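Two Extra Arms for the Laundry

My mother ironed pillowcases. I mention this so you understand what kind of household I come from, and why I had to sit down for a minute when Gertraud Zwahlen told me, over the phone and quite cheerfully, that she thought most people would be glad never to hang up a shirt again.

Zwahlen runs the home side of Ullitum, a small company that rents out a two-armed household helper called the Plollel. It comes as a kit, with the arms, a control box and a tablet app named Likico, and a fitter spends a morning setting it up in your living room. You can rent it for 828 dollars a month for a minimum of 4 months, which is a good deal more than I've ever spent on laundry (and that includes the year our washer flooded the hall). A second plan adds visits from a trainer, who comes by to teach it your own clothes and your own rack, and that one runs 1279 dollars a month.

I spent a long and very pleasant day with one in a family home, drinking more tea than I should have, and I came away fonder of the thing than I expected to be. It's patient! You hand over a pile, and it goes at a shirt the way a careful child would, taking hold, letting go, turning the collar toward itself and trying again. Plain T-shirts are its strong suit. Anything dark and crumpled takes longer, and finding the neck of a garment that has balled itself up is where most of the waiting comes in.
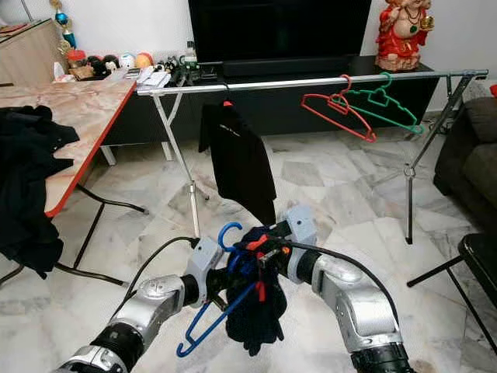 The hangers matter more than you'd think. Zwahlen recommends ordinary plastic ones, and she likes bright colors, which the cameras pick out easily against dark clothes. I tried it with a couple of my padded satin ones as well, and they slid right out of the grippers, so those have gone back in my closet.

Would I rent one? For our house, with two people and a sunny porch, probably no. But I kept thinking of my friend with the bad shoulder, for whom lifting a wet sweatshirt up to a rail is the worst part of the week, and for her I'd put up with the slowness and the space it takes. Ullitum says a lighter model, the Tse, is due in October, and I've already asked to have a turn with it.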